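The Hegarty Method

The review of the Hegarty method opened in March, in the long room on the second floor of the Relto Institute. Dr. Caoimhe Ó Dálaigh presided. Eoin Nic Aodha, who had written the method and named it for his grandmother, was given 40 minutes to defend it.

The question before the panel was narrow. An arm reaching into a soft bag must decide where the bag ends and the goods begin. The Jerkar method, then in general use, answered by measuring depth once, from above, and trusting the measurement. Nic Aodha proposed that the arm should look again from the wrist at every stage of its descent, and that it should be permitted to withdraw.

"Permitted by whom?" asked Dr. Ó Dálaigh.

"By itself, Chair. If the last view disagrees with the first, it goes back up."

He reported 624 trials. Under Jerkar, the fingers had closed on a fold of the bag 32 times in the first half. Under Hegarty, in the second half, they had done so 16 times. The panel received these figures in silence. Mr. Vister, for the funding office, wished it recorded that the new method was slower.

"It is slower," said Nic Aodha. "It hesitates - I have put that word in the report."

Dr. Ó Dálaigh turned to the appendix, where the hard cases were kept. Clear packaging was the worst of them, for the depth reading passed through it and came to rest on whatever lay behind. 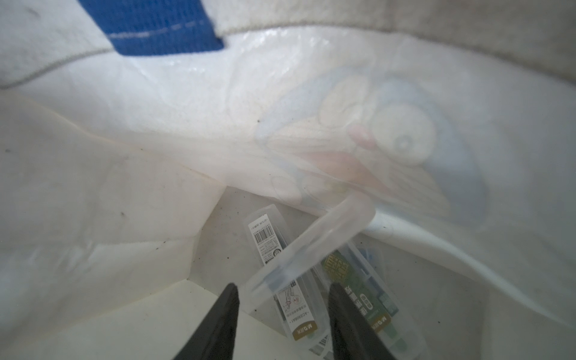
She read the entry twice. It was headed with the words "white bag, clear cases" and gave the depth reading as unreliable. Under "Decision" the system had entered a single word, which was "wait."

"For how long does it wait?" she asked.

"Until it has another view. There is no upper limit in the present version."

Mr. Vister put down his pen. Dr. Ó Dálaigh thought of the years she had spent signing approvals on one look, and of the two she would have liked to take back. She did not enter this in the minutes.

"The panel will require an upper limit," she said. "Subject to that, the method is approved for a second series."

Nic Aodha thanked the Chair and asked when the limit was due. She told him to take until the end of the month.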